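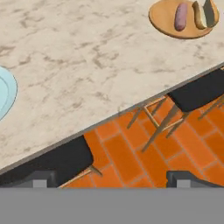

Wrist view at the island, between attempts.

Rellenbridge 4 review: the wrist camera and the controller
By Savvas Koutsoukos
August 23, 2023

Rellenbridge 4 is a simulation package for single-arm manipulation. It ships with a kitchen set, a parallel gripper model, two camera mounts (wrist and fixed) and a choice of two controllers, Berkex and Tindine. I used the kitchen set only. The task was to pick up a sausage from the island and place it in a bowl, with the start pose of the arm and the placement of the food changed before each attempt. I ran 600 attempts in all, split evenly between the controllers. Physics settings stayed at their defaults.

Setup

Installation is a single archive and a license file. The scene loads without edits. Camera mounts are set in one text file, and a change takes effect on the next reset, so there is no need to restart the program. The documentation gives the mount offsets in meters but the tilt in radians on one page and degrees on another. The file wants radians.

Wrist camera

At the default tilt, the gripper body takes up a flat gray strip along the bottom of the image, with the two fingers standing just above it. This costs some pixels, but it gives a fixed reference for finger position, and I left it alone. The fingers have lighter pads on a darker block, which makes them easy to separate from the background, even over the orange floor tile.

The weak point is coverage. With the arm pulled back from the island, a large share of the image can go to floor and bar stools while the cutting board sits up in a corner, partly out of view. A policy trained on the wrist camera alone has to learn to search first. Mine learned this slowly and sometimes drifted toward the empty part of the counter. Tilting the mount up by 17 degrees helped at the start of an attempt and hurt at the end of it, when the fingers were close to the food. I went back to the default.

The marble texture deserves a mention. Its veining is irregular enough to keep a feature tracker supplied, and I had no loss of tracking while the counter was in view.

Controllers

Berkex is a joint-space controller with gains exposed per joint. It is stiff and predictable, and it does exactly what the target says, including when the target is below the board. Contact with the board at full speed produced a visible bounce in the fingertips and a failed grasp in most cases. Lowering the wrist gains cured the bounce and made the approach slower.

Tindine works in tool space and limits contact force. It was the better choice for picking up round objects that lie flat. The grasp closed more evenly and the food rolled less. Its drawback is behavior near full reach, where it slows down without reporting why. The log prints code 844, which the manual lists as "reserved." I treated it as a reach warning and moved the base closer.

Switching between the two takes one line in the configuration file, but gains do not carry over. Save them separately.

Fixed camera

The fixed mount shows the arm, the board and the bowl together, so it supplies what the wrist view lacks at the start of an attempt. It has its own problem: at the moment of the grasp the gripper covers part of the board, and the exact gap between fingertip and sausage is hard to read from that side. Using both views gave the most stable training. Using the fixed view alone gave good approaches and poor closures. 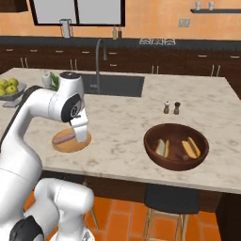

Haruto Imai, who read a draft, objects to the ranking of the controllers. In his tests Berkex matched Tindine once the approach speed was capped for the final part of the descent, and he would keep it for any task that needs long reach. I repeated a short set with his cap in place. The bounce was gone, but objects still rolled more than they did under Tindine.

Verdict

Recommended for two-camera work with the Tindine controller. For wrist-only work, budget time for the search problem. The tilt units in the documentation and the meaning of code 844 should be fixed in the next release, which the vendor lists for November.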